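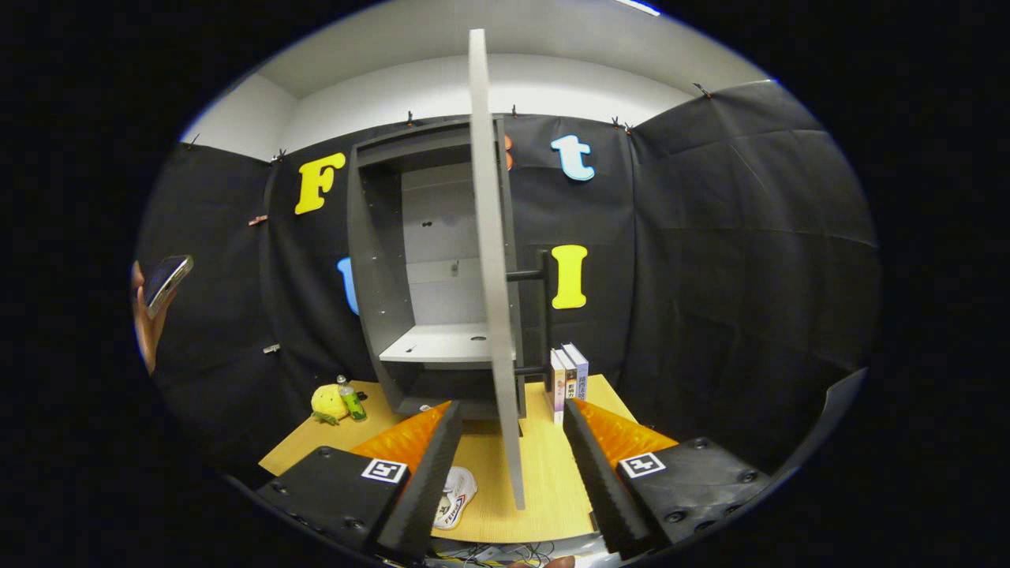 A dark gray cabinet with a white shelf and a bar handle, on a light wooden tabletop beside three books.

About Hindby

Hindby is a supplier of small cabinets, shelves and tabletop storage for homes, study rooms and shared offices. The company was founded by Floarea Tudose and Aurelia Preda, who had worked together for several years in the furniture repair trade and wished to offer storage that could be kept in service by its owners.

Our Work

The company maintains one workshop and one showroom, with a combined floor area of 900 square meters. The current catalog lists 276 items, including cabinets, replacement doors, shelves, handles and fittings. Every part that leaves the workshop may be ordered separately, and drawings for discontinued models are kept on file for customers who need a single panel or shelf.

Our principal cabinet line, Flerska, is intended for desks and side tables. It is offered in open and closed versions, and customers may specify the position of the shelf at the time of order. The Gruleo line consists of wall-mounted units and is sold chiefly to schools and libraries. Both lines share the same handles and shelf supports.

Assembly and Fitting

Customers may assemble their furniture at home or request fitting by our staff. Printed instructions are supplied with each order. Cabinets should be placed on a level surface before the door is hung, and the shelf should be in position before the final adjustment is made. Staff at the showroom will demonstrate these steps on request.

Repairs and Spare Parts

The repair department was established after Hindby acquired the Rusnák workshop, whose stock of fittings remains in use. The department completes 3000 repairs a year. Loose handles, worn hinges and damaged panels make up the greater part of this work. Repairs to furniture purchased from other makers are accepted when suitable parts are available.

Management

Floarea Tudose directs design and production. Aurelia Preda is responsible for customer service, the showroom and the repair department.

Visiting the Showroom

The showroom is open to the public on weekdays. On Friday it closes at 3 p.m. Appointments are not required, except for visits concerning school or library orders. Customers seeking a replacement part are asked to bring the old part or its measurements.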